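Small blocks, soft ground

What lies under a set of counting blocks decides how well they stack, how loud they are and how many end up beneath the radiator. It is rarely given much thought.

In November a crate of worn table coverings went on the scales at the Husov workshop. It held offcuts of felt, oilcloth, brushed cotton and a rubber-backed material sold for lining drawers. All had spent at least one winter on a table used for small blocks: the plain coloured cubes sold for counting, sorting and building, which turn up in infant classrooms, board game boxes and the bottoms of coat pockets.

Ynyr Kemeys has been cutting and finishing such cubes for most of his working life, first for the Vurkerer catalogue and later on his own account. His stock list runs to 1,339 lines, of which 632 are cubes in one size, colour or finish or another. The remainder is made up of rods, half-blocks, flats and the trays to hold them. He is particular about edges, and has become particular about what goes underneath.

"A cube is the least forgiving shape to put on cloth," he says. "A ball rolls and you expect it to. A cube you expect to stay where it was put, at the angle you put it. If there is a ridge under one side it tilts, and then the next one up tilts further."

The geometry is simple. A cube standing on a flat, rigid surface is supported over the whole of one face. Place the same cube across a crease and the contact falls to two strips, or to one edge and a corner. The tilt is small for a single block. In a column it is carried upwards, and the horizontal offset at the top increases with every course. Smaller cubes suffer more, as a fold of given height is a larger fraction of the base.

Kemeys tests for this with a column of ten on a slab of polished stone, then repeats the column on whatever covering is under discussion. He does not record the height at which the column falls. He records the lean at the tenth block, measured with a square held against the side, and he takes the reading 4 times with the column rebuilt in between. Coverings that give a consistent lean can be corrected by turning the cloth or shimming the table. Coverings that give a different lean each time are put in the crate.

Hard surfaces

The usual starting point is the bare table. It is flat enough, easily wiped and already there. Against this, a bare top is noisy, and the noise is of the sharp kind that carries through a partition. A dropped cube also bounces. On a varnished top the first bounce commonly takes it off the edge, and a cube on the floor is a cube somebody has to crawl for.

There is also the matter of glare. A gloss top under a ceiling light gives a bright patch that moves as the head moves, and a pale block placed within it loses its outline. Yellow and white go first. Red, blue and the stronger pinks hold up better, though any colour is harder to judge beside a reflection of the window.

Finally, hard tops slide. Painted cubes on varnish have very little grip, and a sleeve brushed along the table will clear a row of them. Rubber feet under the table do nothing for this, despite being offered for the purpose more than once at trade shows.

Soft surfaces

Felt is the traditional answer, borrowed from card tables. It deadens sound well and has a useful amount of friction. Its faults are lint and memory. Lint collects on any cube with a slightly tacky finish, which includes most painted cubes in their first few weeks. Memory is the tendency to keep the fold lines from the packet. A felt cloth that has been posted in a flat envelope will show its quarters for months, and steaming only shifts the problem into a general waviness.

Oilcloth lies flatter but creeps. It also has a shine, which returns some of the difficulty with glare. Brushed cotton is pleasant and almost useless, moving with every hand that crosses it.

The better results come from flexible sheets with a matt face and some weight behind it. These drape, stay where they are put and can be rolled. They are not free of folds. A sheet that has been stored on edge, or pushed back by an elbow, will raise a long shallow ridge, typically towards one corner, and the ridge will sit there until someone lifts the sheet and lays it again. Smoothing with the palm moves it along by a hand's width and no further.

Veikko Nurmi, who looks after the play and learning rooms at Kokkonen, replaced the felt on all his tables with matt sheeting two years ago. He lays it fresh each morning before half past eight.

"You lift two corners, shake once, let it down from the far side," he says. "Do not pull. If you pull, you put tension in one direction and it comes back as a wave in the other direction after lunch."

His tables are used by children in the morning and by an adult rehabilitation group in the afternoon, both working with the same cubes. The exercises are much the same as well. A block is picked up between finger and thumb, carried and set down square. Nurmi keeps the sheet a little short of the table edge on all sides so that it is not caught by knees.

He has also given up on patterned coverings. The previous set had a printed border of numbers and animals, and the border attracted the blocks. People lined them up against the printed shapes whatever the task had been. Plain sheeting removed the difficulty within a day.

Colour of the ground

The choice of ground colour is where opinion divides. Black is favoured by photographers and by no one who has to keep it clean. White shows every mark and flattens pale blocks. Green, inherited with the felt, swallows green cubes and makes red ones appear to hover slightly, an effect some users find tiring.

Kemeys and Nurmi arrived separately at the brown-greys. A taupe ground sits in the middle of the tonal range, so that light and dark blocks both separate from it, and it is weak enough in colour to leave the blocks' own colours alone. It does drift. The same sheet can look grey on the side nearest the window and almost pink on the other, and it will show a light speck of dust more readily than its owner would wish.
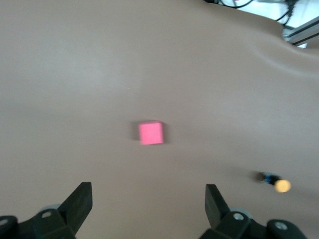 Pink cube on a taupe ground, with a raised fold at upper right.

Pink is a fair trial for such a ground, the two colours being near relations. A dull pink would sink into a warm brown. A saturated one with some coral in it does not, and the shadow at the foot of the block does part of the work. Shadow is underrated as a guide to position. On a matt surface it is soft but complete, and it tells the eye that the block is down and how tall it is. On gloss the shadow is partly filled by reflected light and the base of the block becomes vague.

Keeping the sheet flat

Weighted hems help at the edges and make no difference in the middle. Clips work, but they stand proud of the table and get in the way of forearms. Double-sided tape was tried at Husov and abandoned after a single afternoon, the sheet having been fixed with a fold already in it.

Rolling is better than folding for storage, face outwards, on a tube at least as wide as a forearm. A sheet rolled face inwards curls up at its ends when laid and will need an hour under books. Wullness sells a storage tube with end caps for this purpose; a length of drainpipe does the same job and is easier to replace.

Washing should be done flat with a damp cloth. Machine washing is possible with some sheets and leaves most of them with a permanent ripple. Talc, still recommended in older handbooks to stop blocks sticking, should be avoided on any brown or grey ground. It settles into the texture and will not come out with water.

The blocks need attention as well. A cube with a chipped corner will find a fold that a sound one would have sat across. Kemeys draws 500 cubes from each finishing run and checks each for square on two faces, then for rock on the stone slab. Those that rock go back to the sanding belt. He does the same, free of charge, for old sets sent in by schools, provided they arrive clean and without the tray.

Nurmi sends his every other summer. They come back sorted by colour, which he had not asked for, and he has since stopped sorting them before posting.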